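Fruit in the break room — speaker notes

Kulap Jitpraphai, Plokside office get-together, September
15 minutes, plus questions if they let me run over

(Wait for the coffee line to clear. Don't start with the slides.)

Hi everybody, I'm Kulap, I look after the kitchen on the second floor at Plokside, and I'm going to talk about fruit for 15 minutes. I know! You came for the budget talk. That one's next door and it's full.

Quick show of hands — who has a fruit bowl at work? Keep your hand up if there's something in it right now you wouldn't eat. (Let them laugh. Pick on the Kongkaew people if they're sitting up front, they told me about their pears.)

So when I took over our kitchen we had one of those big deep ceramic bowls, a really handsome thing, and it was where fruit went to die. Everything got piled in on delivery morning, the bananas ended up under the oranges, and whatever was on the bottom stayed there until somebody smelled it. We were ordering 300 pieces a week and I was carrying a sad bag of it down to the compost at the end of every one. I did the sums once for our year-end review: 1344 pieces thrown out in a year. I had to sit down.

(Pause here. Let them do their own math.)

First thing I changed was the bowl. I swapped it for a bunch of little plastic baskets, the open lattice kind. They cost next to nothing and you can rinse them in the sink. I put them out on the tables where people eat, a few pieces in each, and I stopped filling them to the top. You want air getting in around the fruit, and you want to see every piece without digging.

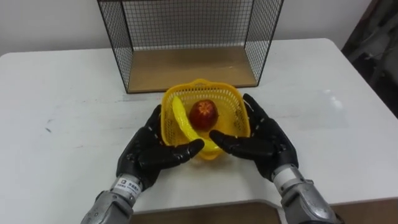

People asked me if small baskets look stingy. I worried about that too. What I heard back was that folks took more, I think because picking from a heap feels like rummaging and picking from a little basket feels like being offered something. My mother would have told you this for free.

Now, apples and bananas. (This is the bit where somebody always raises a hand, so get in first.) Yes, apples give off ethylene, and yes, it hurries the bananas along. If you're storing fruit overnight, keep them apart. Ours live on separate shelves in the pantry. But for a basket that goes out at nine and gets eaten by three, I mix them and I don't lose any sleep over it. It's prettier, too, and pretty matters when you're competing with a box of donuts.

Refills. We do two a day, morning and right after lunch. Small ones! Anything with a soft spot goes in the freezer bag for smoothies before it gets any worse. Grenix, down the hall from us, makes banana bread with theirs and brings us the end slices, so I'm not complaining.

Washing: the baskets get warm water and dish soap at the end of the week, and I go at the little holes with an old toothbrush. Don't put them in the dishwasher on the hot cycle. Ask me how I know. (Hold up the warped one, if I remembered to pack it.)

We're down to 100 pieces thrown out in the last year, and I order less than I used to.

If you want the order sheet, it's on the back table next to the Filtura water jugs. Take two if your boss likes paper. Questions — and please, somebody tell me what to do about plums.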